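Thirty-two jars and a very patient sourdough

4 September 2025

I promised a few of you that I'd write up the bread summer, and I kept putting it off (mostly by baking more bread, if you want the truth). So get yourself a coffee, because I do tend to go on about this.

It started in May, when Ayana Araya moved away and left me her starter. She'd had it going for years, first in Coritz and then here, and she called it Gelby, a name she would never explain to me. It came in a pickle jar with a cloth over the top and a sheet of instructions written in pencil, half of which had been smudged by somebody's wet thumb. I was so nervous that first week! I got up in the night to look at it. I talked to it a little, too, which my daughter thought was very funny until I caught her doing the same thing.

The first loaf was a brick. The second was a brick with a hole in it. Then we had that warm spell, and the kitchen got up near eighty, and the dough finally rose the way Ayana had told me it would, all soft and wobbly and full of air. I stood there with the bowl in my arms like a new grandmother.

What changed everything for me was slowing down. I had been rushing the first rise so I could get the loaf into the oven before supper, and the crumb came out tight and a bit gummy every time. Now I mix in the evening, fold it 3 times while I'm doing the dishes and watching my shows, and put it in the fridge overnight. It goes in the oven with my first cup of coffee. The whole house smells wonderful, and I haven't had to hurry for any of it.

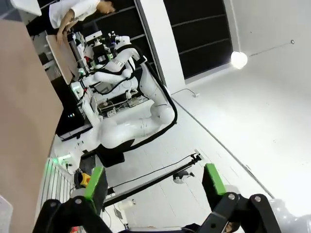
Giving it away

If you keep a starter, you end up with far too much starter. I couldn't stand pouring it down the sink, so I began filling jars for people, and by the end of August I had handed out thirty-two of them. Rory Nisbet took two and killed both, bless him, and he's now on his third. Cheuk-hei Lo makes scallion pancakes with hers and brought me a plate still warm from the pan, and I've been making them every weekend since (chopped fine, plenty of sesame oil, a hot skillet).

I'm down to five empty jars in the pantry, so if you have any with good lids, please leave them on my porch. Next I want to try a rye with caraway like the one my aunt used to buy. Ayana says Gelby has never been fed on rye before, so I'm starting with just a spoonful and we'll see how it likes it.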